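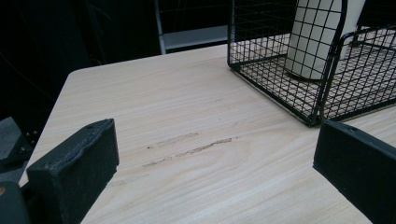
Bench top with wire mesh basket at right.

21/04/2018

Hide glue, pot life and open time. Continuing from the October batch.

Soaked 30 g of the Laseck granules in cold water overnight, 2 parts water to one of glue by weight. Granules fully swollen by morning, no dry cores when cut. Heated in the jacketed pot. The pot thermostat overshoots on the first cycle, so I let it settle through one full cycle before adding the glue. Skin forms if the lid is off for more than a few minutes. Skimmed it once and threw the skin away.

Test joints: maple on maple, long grain, planed the same morning. Room was cooler than last time and the glue gelled noticeably faster. On unwarmed stock I had barely enough time to seat the clamps. Warming both faces under the lamp first gave a comfortable margin. Rubbed joints without clamps held position well on the short pieces but crept on the longest one, which had a slight hollow I should have planed out.

Broke the first set on the lever rig after a full cure. Best joint let go at 2,922 N and took wood fiber with it along most of the length. Worst was 526 N — clean glue line on both halves, shiny, clearly gelled before contact. That was one of the cold pieces. Do not average these two. They are different failures and the mean says nothing useful.

Privine liquid glue, same stock, for comparison: much longer open time, slower to grab, squeeze-out stays rubbery. Bottle has no date on it. Iddrisu Korletey says the Tondport store rotates its stock slowly and an old bottle may never harden properly. Put a drop on glass to check. Still tacky at end of day, so I am leaving the Privine joints in clamps and not testing them yet.

Open items:
Reheat behavior. Second heating looked thinner, needs a viscosity cup reading.
Urea addition, small dose, on the warm-stock procedure only.
Ramalho clamps: two pads are glazed with old glue and slip. Scrape or replace.
Repeat the cold set with the hollow planed out.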